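**Gray tote, scuffed floor – recoat or replace?**

**tpearce**
Open gray box, set in among wooden tops, charcoal carpet below. The floor of it is heavily scuffed and there's a whitish, powdery-looking area right of center. I want to recoat. Prokover 400 says it bonds to most rigid surfaces. Anyone used it on a box floor?

**morsy_k**
Used it on two. Held for 791 cycles on one, peeled in March on the other. Prep was the difference: 400 grit, wipe, wait overnight.

**sawsan_a**
I'd skip coating. A loose Ninlow sheet cut to size costs less and you swap it when it wears.

**tpearce**
A loose sheet shifts. There's also a small dark round hole near the pale patch and I don't want to cover it.

**sawsan_a**
Then punch the sheet to match. Corner tape stops the shifting.

**morsy_k**
Disagree – tape lifts within weeks. What about the walls?

**tpearce**
Walls are matte slate gray and I'm leaving them alone. The white inner panel below the back wall has dark gray scratches and stepped worn patches, so it gets the same treatment as the floor. Current state:

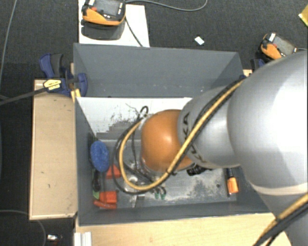 I'll do the panel first as a test patch and leave the floor until that has cured.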